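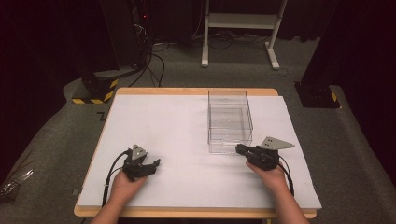

Clear plastic on a white sheet, far end of the table.

Clear boxes, and why I'm down to one size

Those of you who came to the June get-together in Plaklow will remember I went on a bit about storage boxes. Well, I've kept going on about them, mostly to my family, and quite a few of you wrote in afterwards asking what I'd ended up doing with the craft cupboard. So I'm taking the whole home corner this month to tell you, and the soup recipe can wait for the next one.

First, the cupboard. When we moved to Sellwood I put everything from the old sewing room into whatever was lying about — shoe boxes, biscuit tins, a couple of ice cream tubs with the labels half peeled off, and one enormous grey crate that I couldn't lift once it had fabric in it. You'd open the door and have no idea where anything lived. I bought the same packet of bias binding three times! (Navy, if anyone needs some.)

I decided I wanted to see what I owned, so clear plastic it was. My first go was a disaster. I bought a mixed set from Wultico, all different sizes, because it was on special and it looked so neat on the shelf at the shop, each one tucked inside the next. Lovely when they're empty. Once you fill them they can't nest any more, obviously, and then you've got a tall one and a flat one and a long skinny one and none of the lids swap. I spent a whole evening matching lids and ended up with one left over that didn't fit a single thing in the house.

So now I buy one size and one size only. Mine are the long narrow ones from Kouris, where the fellow at the counter let me take a couple home to try before I bought the lot. If you take anything away from this, take your tape measure to the shelf before you go to the shop, and measure the depth as well as the width. I'd only done the width. My cupboard has a pipe running up the back and I'd have been in all sorts of strife.

Now the white sheet. I picked this up from my aunt, who sorted her buttons on one, and I wouldn't do a big sort without it. Any old flat sheet will do, the plainer the better. Spread it over the whole table and let it hang over a corner if it wants to. Everything shows up on it: pins, snap fasteners, those tiny beads that go straight into the grain of a timber table and stay there till Christmas. It saves the tabletop from scratches too, and when you've finished you gather up the corners and shake it out over the garden bed. A patterned one is hopeless, by the way. I tried it with the floral one and lost a whole card of hooks and eyes among the roses.

The one trouble with clear boxes on a white sheet is that they do rather disappear, especially late in the afternoon before I've got round to turning the lamp on. All you get is the edges. I keep my empties together at the far end so I know where they are and have all the space in front of me for the actual sorting, and that has saved me a few elbows. Stack them if you like, but go gently pulling them apart again. Thin plastic splits at the corners, and once there's a crack you'll be finding glitter in your carpet forever.

Labels! Opinions differ, I know. You can see through the things, so why bother? I thought so too, and then I had two boxes of white thread that looked exactly alike, one for the machine and one for hand quilting, and I mixed them up halfway through a cot quilt. A strip of masking tape on the short end is plenty, written in pencil so you can rub it out and change your mind. Don't put it on the lid if you're going to stack them. I did, and had to lift the whole pile down every time I wanted the zips.

And yes, I did count the buttons. My niece was staying and it was raining, and there was a bet on with her brother. There were 1,353, counted into piles of 100 with the odd ones in a saucer, and she won. They fill a single box with room for more, so please stop me if you see me anywhere near the button bin at the op shop.

A few of you asked how long it all took. I did it over five afternoons, and I'd never do it in one go again, having tried that in the old house and ended up eating tea standing at the kitchen bench with ribbon all over the chairs. One kind of thing at a time: fabric scraps one day, threads the next, and put the filled boxes away before you stop. The wool I haven't touched yet. It's in the hall and I walk around it.

If you'd like some of those leftover Wultico boxes, I have 10 to give away, and I'm fairly sure most of the lids belong to them. They're good for seeds or screws or kids' pencils, just not for anyone fussy about things lining up. Drop me a line or grab me at the next meeting and I'll bring them along in the boot. The navy bias binding goes to the first person who asks nicely.

Mylene Marquez
July 30, 2023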